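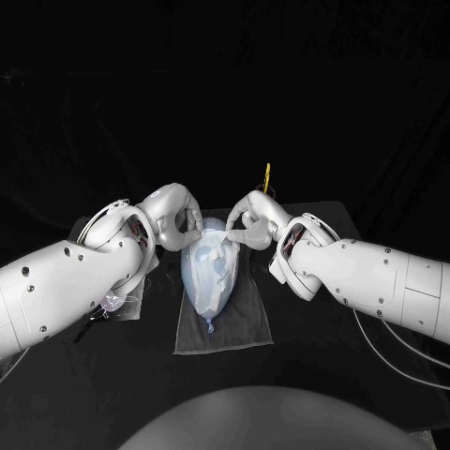

The Thin Wall Problem

A latex party balloon leaves the mold as a film, and nearly everything that goes wrong with it afterward is a matter of how evenly that film stretches. Ustyna Lysenko has spent 17 years on the subject, first on a dipping line and now in a two-room workshop in Clallau, where she tests balloons for decorators and shop owners who would like to know why last month's batch failed at the neck.

The manufacturing sequence is short. A form shaped like a narrow bulb is dipped in coagulant, dried, dipped in liquid latex, and withdrawn at a controlled speed. A slow withdrawal leaves a thinner film. The open end is rolled into a bead while the rubber is still soft, and the form passes through a leaching bath and an oven. The crown, at the far end from the neck, hangs lowest during draining and usually finishes a little heavier than the sides. Inflation exaggerates whatever differences are present.

Color changes with stretch as well. A pigment that looks solid in the flat balloon turns translucent once the wall is under tension, and pale shades show it most. Decorators who match a light blue against a paper swatch generally match it uninflated, then find it two steps lighter on the day. Lysenko's advice is to inflate a sample to working size and compare that.

Her standard check starts with a sizing box, a plain board frame with a round opening. The balloon is filled past the opening, then bled down until it passes through without drag. Two balloons from the same bag, blown by eye, can differ enough to spoil an arch. The sized balloon is then set down and watched. She records the neck, the crown, and any cloudy patches on the wall. Clouding is surface oxidation, and it comes faster in direct light. A balloon kept indoors, away from a window, holds its finish longer.

Surfaces deserve more attention than they get. Grit on a bare tabletop is a common cause of breakage during setup, and a folded seam in a cheap tablecloth is another. A towel solves both problems. It also stops a round object from rolling, and a dark one makes lint and powder easy to find afterward. Lysenko washes hers without softener, which she believes leaves a residue on the rubber.

Covering a balloon is a separate skill. Tissue, net, and thin cloth are all used, and each one is handled in the same general order: drape it over the crown, gather the edge, and pinch the gather before tying. Pressure belongs on the fold of the covering – never on the wall underneath. Fingertips are safe enough if the nails are short. Most failures happen while the gather is being pulled tight, when the material drags across rubber already near its limit. Releasing a small amount of air first gives the wall some slack.

Her notes from Doseck, where she assessed stock for a regional decorator, run to 193 entries. The commonest remark is "overfilled." The second is "neck twisted before tying," a fault that concentrates strain in one narrow band and tends to show up hours later, after the room has warmed.

Storage is simple. Keep unused balloons in a closed bag, in a drawer, away from motors and fluorescent fixtures, both of which can generate ozone. Let cold stock reach room temperature before inflating it. Bags that have been opened go to the front of the drawer – the Friday orders in Clallau are filled from those first.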